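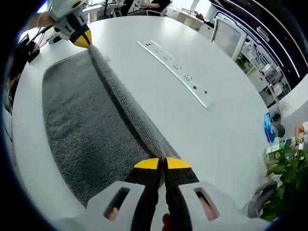 Questions about the hand grippers

I get the same handful of emails about this build, so I've put the answers in one place. I'm Karthik Paul, I make things at Tusteria (a shared workshop with far too many mugs) and the project is called Prollia. If your question isn't covered, write to me and I'll probably add it.

So what is Prollia?

A pair of grippers you hold in your hands, one for each, that record how you handle cloth. Later on, a robot arm with the same fingers gets to learn from the recordings. The arm is called Thambiah and it's still mostly in a crate. The grippers are the bit I can talk about with any confidence!

Why cloth? Isn't that the hardest thing you could pick?

Pretty much, yes. A mug stays mug-shaped when you pick it up. A towel is a different towel every time you touch it, and a shaggy rug is worse again because it's thick and wants to spring open. But folding is the job I'd most like to hand over, and I'd sooner build something I'm going to use.

Do you need two people?

No, one person with a gripper in each hand is fine and is how I do most of mine. Two people, one gripper each, works nicely for bigger things, though you do have to talk to each other. We say "corner" when we've got hold and "over" when we're lifting. It sounds daft for the first five minutes and then you stop noticing.

How do the fingers close?

You squeeze. There's no motor in the hand-held version, just your own fingers working through the slots in the housing. I did try a motorised one last April and hated it: heavy, noisy, and you lost all feeling for how hard you were pinching.

What's the housing made of, and can I print it myself?

White plastic, printed, and yes, you can. My housing takes most of a night on the workshop printer, so start it on a Friday evening when fewer people are queueing. Print the slots facing up or you'll spend ages picking out support material. I'm on version 4 of the housing and I think it's the one I'll stick with — the earlier ones rubbed my knuckles raw.

Why are the fingertips yellow?

Two reasons. I wanted them easy to find against whatever we're folding, and they're a separate part from the black fingers, so when they wear out you only swap the tips.
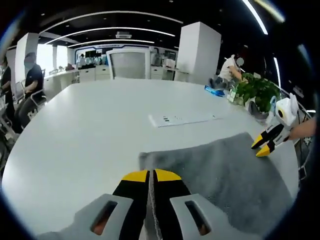 Grey fabric has been kind to me on that front, by the way. Yellow on grey is dead easy to pick out, even with bright ceiling lights bouncing off a white table. A mustard blanket, on the other hand, was a complete waste of an afternoon.

Why do straight lines come out bent in your footage?

Very wide lens. I want both hands, the cloth and a good chunk of table all in view, and the price is that everything bows towards the edges. You can flatten it in software afterwards. I usually don't bother.

How many folds have you recorded?

368 that I'm happy to keep. I threw away more than 100 others, mostly because I let go too early or started before the recording did (I still do this).

Can I buy a pair?

Sorry, no. I get my screws and springs from Trovport and everything else is printed, so it's a cheap build if you can get at a printer. Email me for the files and tell me which printer you've got.

Will it fit small hands?

The current one is sized to mine, which are largish. Scale the grip part only and leave the fingers alone, or the tips won't meet properly. A 5 mm shim inside the slot also does the trick if you don't fancy reprinting.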